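The small whiteboard experiment, some months in

I was told a small whiteboard would change my mornings. The person who told me was Judite Ramalho, who teaches a weekend course on running a household and has, by her own count, over 3,000 people on her mailing list. I am one of them. I signed up in December, when I was tired and would have signed up for anything.

The idea is simple. You keep a little tabletop whiteboard on the kitchen table or the desk. At night you write down what has to happen tomorrow. As things get done you wipe them away, and by evening the board is white again and you feel wonderful. Judite calls this "closing the board." Her course notes spend five pages on it, and I have read them twice looking for the part where she proves any of it.

I have questions about the whole thing. What does the board do that the back of an envelope doesn't? The answer in the notes is that erasing is more satisfying than crossing out. Maybe. I like crossing out. A crossed-out list is still a list, and at the end of the week I can see what I did with myself. A wiped board tells me nothing. I had a plumber's phone number on mine for two days, closed the board like a good student, and then spent half an evening hunting for that number in my call history.

So I bought one, to be fair to the method, and then I bought a second one, which was less fair to my wallet. The first was a Kurnen, frameless, sold as a "desk companion." It leaned against a little wire foot and slid down whenever I put any weight behind the marker. You can't write on a thing that backs away from you. I propped it against the fruit bowl for a while and then gave it to my niece, who draws horses on it flat on the floor, where it can't slide anywhere.

The second came from Zekach and has a proper easel stand. That one stays put as long as you write gently. Wiping is another matter. Wiping takes pressure, mostly at the corners, and pressure on the top corner of a board on a stand tips the whole business over or swings it around on the table. You end up holding it with one hand and rubbing with the other, which is fine unless the other hand has a coffee in it – and at that hour mine does.

Then there is the wiping itself. Every seller will tell you their surface comes clean in one pass. The Zekach listing had 800 reviews when I bought mine and I read far too many of them, and the happy ones all seemed to have been written in the first week. In the first week mine came clean in one pass too. After a month there was a gray haze. After two, there were specks that I could move from one side to the other but never off.

I tried the felt pad that came in the box, which spreads the ink evenly, and I suppose that's a kind of tidiness. I tried a dry cloth, then a damp cloth, then a proper cleaning spray from Husormont, $9 for a bottle the size of a salt shaker. The spray works. So did the window cleaner already under my sink, as far as I could tell with the two halves of the board side by side.

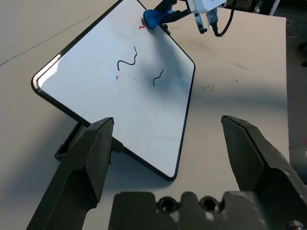 A rubbery eraser does better than felt, I'll admit that much. It grips, and it takes the line off where felt drags it along. It also wants more push behind it, and then you are back to the stand problem. Black is the easiest color to get off, in my experience. Red is the one that hangs around. I have a red dot from a dentist appointment that has outlived the dentist appointment, and I no longer use red for anything.

And glare! The notes say to keep the board "where morning light will find it." Morning light found mine, and from my chair I could read half of it. I moved it to the Sorrentino shelf by the door, where the light is better and I walk past without looking.

Has it changed my mornings? I write fewer things down, because there isn't room, and some of the things I no longer write down didn't need doing. Judite would count that as a win for the method. I'd put it down to a small board. A small piece of paper would have managed it too, and I have a drawer full of those.

I'm keeping the Zekach for now. It's good for "out of milk." The envelope does the rest, and the plumber's number is on it, in pen.

Recent posts
The drawer organizer that needed its own drawer
Do you have to decant your rice?
Three weeks with a label maker
Why I stopped folding fitted sheets
A second opinion on hooks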